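Section 7. Fabric snag and false release (fault 416, fault 418)
Trurano hand gripper set, home collection kit

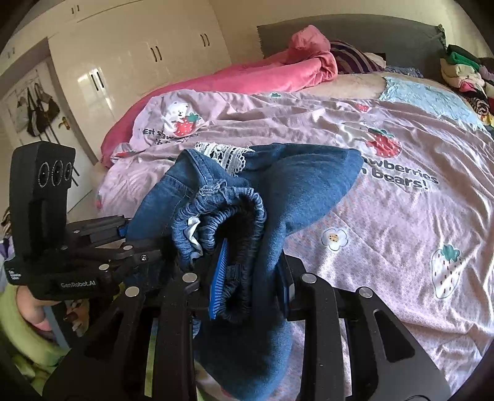

Fault 416 means the fingers were told to open and one didn't get all the way. Nearly always cloth. Thread or a fold gets past the pad and into the linkage behind it, and the finger stalls. Soft stuff is the worst: a gathered elastic waistband, a belt loop, a strip of lace lying up against denim. Anything that puckers or curls can get pulled past the pads when you close on it. Smooth panels are much less trouble, so grab there if the task lets you.

Fault 418 is the other one. Unit reports open, pads are still holding. This is the safety one, read 7.3 before you touch anything.

7.1 Before you start

Check both ribbed pads. Edges flat, no lifting.
Squeeze and release 2 times with nothing in the grip. Both fingers should move together.
Look at the pivot caps. All seated, none standing proud.
Long sleeves rolled up. Drawstrings, lanyards and bracelets off.

Note: if you work with a second gripper, run these checks on both. Fault codes show on the unit that stalled only.

7.2 Clearing fault 416

1. Stop squeezing. Let the handle go slack.
2. Do not pull the garment. Pulling drags the fold deeper into the arms.
3. Lower the gripper until the garment is resting on the bed or table. Hanging weight keeps the fold tight.
4. Second gripper, if there is one: open it and move it well clear first.
5. Hold the power button until the light goes out. Wait 30 seconds. The motor keeps a bit of tension until then.
6. Find where the cloth goes in. Usually between the pad and the first link. Check the recesses in the side arms too, lace likes to sit in there.
7. Push the finger open by hand, slowly. Work the cloth back out the same way it went in.
8. If it won't come, stop. Take out the pad screw and lift the pad off (see Section 4). Don't cut the cloth while it is still in the linkage, the loose ends wrap around the pivots.
9. Blow out lint. Wipe the pad with a dry cloth.
10. Power on, repeat the squeeze test from 7.1.

Caution: keep your free hand and bare arms away from the linkages until the light is out. The gap behind the fingers closes faster than the tips do.

Caution: no scissors, no needle, no oil. Oil gets on the pads and then nothing grips.

7.3 Fault 418, pads holding while unit reports open

1. Let go of the handle. Leave the garment where it is.
2. Power off straight away, same button. Wait the full 30 seconds.
3. Open by hand. If the fingers will not move, leave it shut and contact service.
4. Do not restart to "see if it clears." It can clear and then close again with no input. We had one do this at the Jurside site in August, pinched thumb, no break.
5. Tag the unit and take it out of use. Both grippers if they share a charger.

The cause on the Jurside unit was a position sensor shifted by packed lint. Units with the Komar sensor cover have not shown the fault so far. Older units need the cover fitted, ask for it when you write in.

7.4 Recordings with a fault in them

Keep the recording. Mark it FAULT and put the code in the notes feild. Do not trim it. Write down what garment, which finger, and wether the cloth was hanging or resting.

Start the task over as a new recording, garment back in its starting place.

7.5 Who to contact

416 more than once on the same garment: swap the garment, carry on, mention it in your end of day notes.
416 on different garments: pads are probably worn, request a set from Chien stores.
418, any time, even once: Pui-shan Hsueh, service desk. Send the unit label and the fault log. Don't ship the unit untill you get a reply.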